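Teaching two arms to hang up a shirt
Notes for new members, Stonport Student Robotics Club

The Skustberg household round gives you 20 minutes in a hotel bedroom you have never met before, and 100 points if a shirt ends up on a hanger. Petronella Joubert wrote our first routine for it in November. It had 121 lines and a great deal of optimism.

Step 1. Lay out the garment

Put the shirt on the bed nearest the curtains and resist the urge to smooth it. The judges won't. Pick something loud: a floral print stands out on white sheets, while a white shirt on white sheets has beaten better clubs than ours. Bring one arm down over the cloth slowly and check where its cable goes before you ask for a grip.

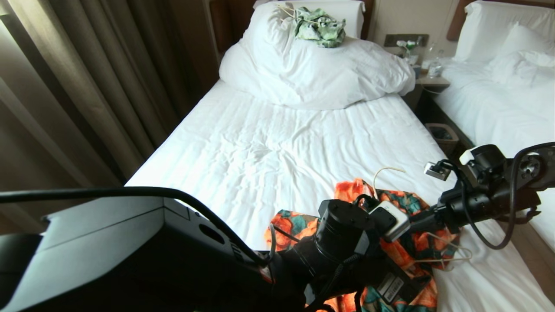 Step 2. Lift by the collar

Grip near the collar with the right arm and raise until the body of the shirt drops into folds. Keep the left gripper near the sleeve, fingers clear of the opening. Sadao Hattori likes to pause at this point and stare at the hanger for a while. We recommend it. A wire hanger has only one hook and will still find a way to offer you the wrong end.
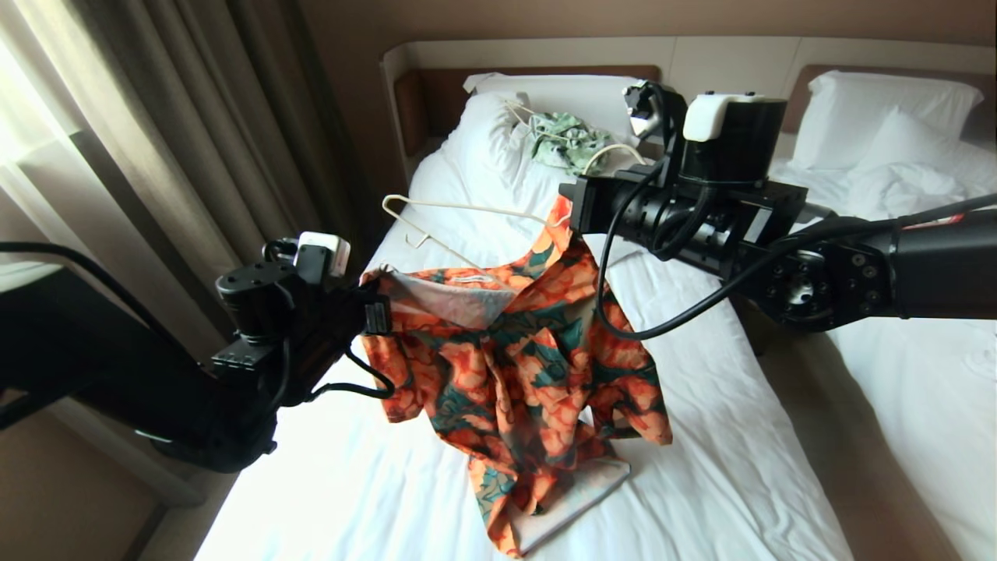 Once the collar is open, bring the first shoulder in at a shallow angle, then the second. If the hanger twists, lower everything to the bed and begin again from the collar. Save each attempt, including the dreadful ones. Our folder stands at 569, and the dreadful ones are filed under Braletti, after the wardrobe that defeated us last year.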